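Portada > Opinión > Casa y costumbres

Inicio Opinión Cultura Vivienda Boletín Contacto

Utilizamos cookies propias y de terceros para mejorar su experiencia de lectura. Aceptar Configurar

Contra el telón de fondo

Anika Blackwood
22 de diciembre de 2022

En marzo me apunté a un taller de decoración casera en Maltport. Costaba 20 euros, duraba una tarde y prometía enseñarnos a «transformar cualquier rincón» con una tela y unas letras. Salí con una bolsa de alfileres, un retal de tres metros y bastantes dudas, que en estos meses no han hecho más que crecer.

La teoría es sencilla. Uno tiene una pared que no le gusta, o que le gusta pero está muy vista, y le cuelga delante un paño oscuro. Encima prende un nombre, una fecha o una felicitación en letras de colores. Según Keisha Szabo, que impartía el taller y vende los materiales en su tienda de la calle Gallagher, el fondo negro «hace cantar» los colores. Se lo concedo. Un amarillo sobre negro se ve desde la puerta, y un rosa pálido, que sobre blanco se perdería, gana bastante.

Lo que no le concedo es lo demás. La tela cuelga como quiere. Las fotos del catálogo de Eltero la muestran tersa como una pizarra, y en casa hace bolsas, se arruga por los dobleces del paquete y arrastra consigo lo que lleve prendido. Yo planché la mía dos veces. A la media hora, mi «Felices fiestas» parecía escrito en una cuesta.

Me dirán que ahí está la gracia, que lo torcido es alegre. Puede ser. Pero entonces que no nos vendan plantillas, niveles y una regla especial para espaciar las mayúsculas.
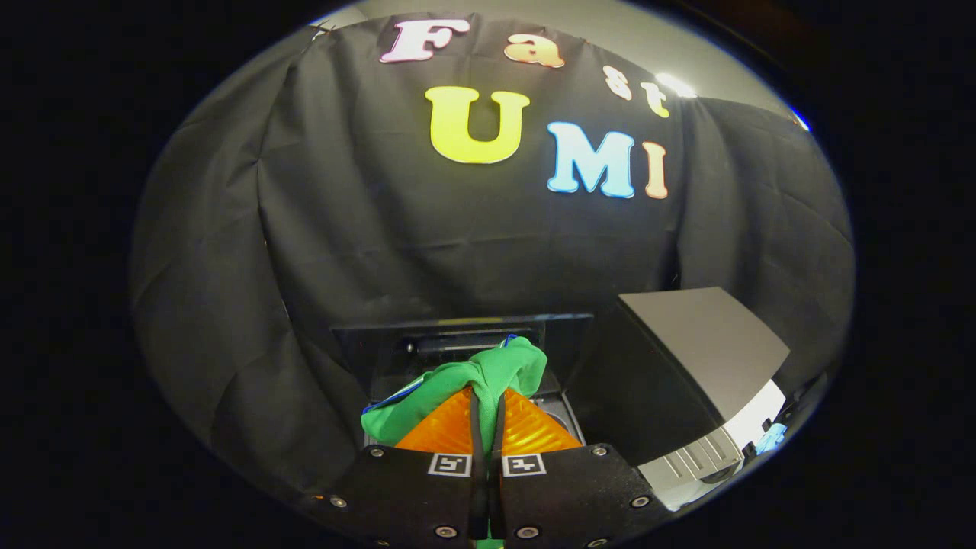
Tampoco me convence el argumento del ahorro. Las letras de espuma son baratas de una en una, de acuerdo, pero se compran por bolsas de 100 y siempre falta la que hace falta. Mi bolsa traía una cantidad absurda de equis y ni una sola eñe, así que tuve que fabricarla con una ene y un recorte. Luego está el paño, que coge pelusa con mirarlo, y los alfileres, que aparecen en la alfombra en enero. Por 12 euros más habría podido pintar la pared, y la pared pintada no hay que descolgarla.

Mi hermana, que tiene hijos y más paciencia, sostiene que me tomo demasiado en serio un adorno de cumpleaños. Ella cuelga el suyo en diez minutos, deja que los niños elijan los colores y pone las mayúsculas donde caigan. Admito que en su casa funciona — aunque sospecho que funcionaría igual con los niños y sin el telón.

Este año he vuelto a sacar el retal del armario. Sigue doblado sobre la silla del pasillo, con los alfileres al lado, y no pienso plancharlo.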